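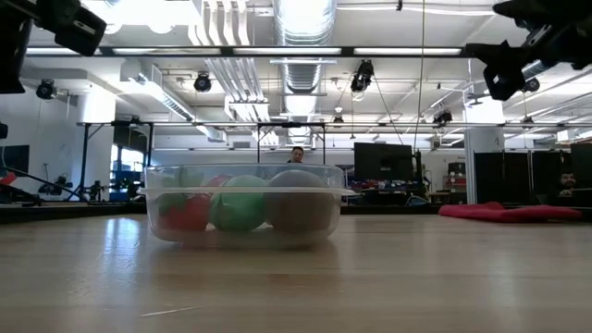 4.2 Advance copies and the timing of reviews

The second part of the study looks at when book bloggers post their reviews of advance copies. Publishers usually ask for a review in the week of release, but the request is not binding, and earlier work by Bartoš suggested that many bloggers follow their own reading order. We wanted to see how far the format of the copy and the source of the request made a difference.

We wrote to 488 bloggers who had listed a review policy on their site. Of these, 159 agreed to keep a log from December until the end of the study in April 2019. The log asked for the title, the date the copy arrived, the date reading began and the date the review went up. Bloggers also noted whether the copy was print or electronic and whether it came from the publisher, from the author or through a request service. Almost 700 reviews were logged. Entries with no arrival date were left out of the timing results but kept for the section on review length.

Most electronic copies came through two request services, Nevden and Avden. The two work in much the same way, except that Avden shows the publisher how many of a blogger's past requests led to a review. Several bloggers said they read Avden titles first for this reason. Print copies came mainly from Mollico and from Yupanqui, a small press that mails its spring list in a single batch. 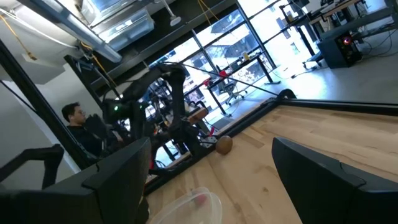 Vol. 7, No. 2, p. 53

The batch mailing caused a problem in coding. A blogger who received several books on the same day could only start one of them, so the wait for the others says little about interest in those titles. Kazimír Bartoš and Leif Sjögren coded these entries separately and then compared their lists. Where they disagreed, the entry was marked as unclear.

The gap between arrival and review is plotted in Figure 4, at the end of the paper, with unclear entries left out.

Figure 4. Days from arrival of advance copy to posted review, by format and source. Copies arriving after the release date are not included.

Copies sent directly by authors had the widest spread. Some were reviewed within days, often where the blogger had read an earlier book in the same series. Others were still waiting when the logs closed.
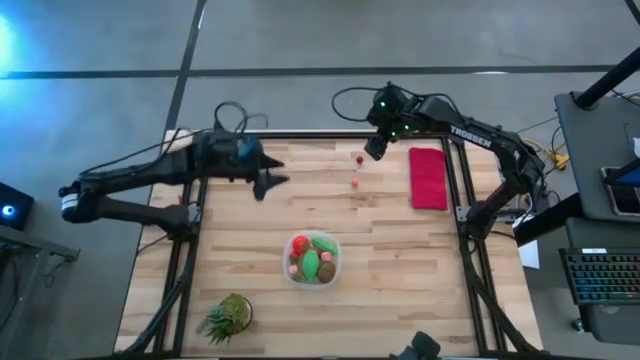

Did bloggers post sooner when the copy was electronic?

They posted a little sooner on the whole, but the difference was small once the request services were taken out. Electronic copies sent by email from the publisher waited as long as print ones. A few bloggers wrote in the comments field that they forget files they cannot see on a shelf.

Release date mattered more than format. Reviews bunched in the release week for titles from Mollico, which sends a reminder, and were spread more evenly for Yupanqui, which does not. Our logs cannot separate the effect of the reminder from that of the titles themselves, and we return to this in Section 5.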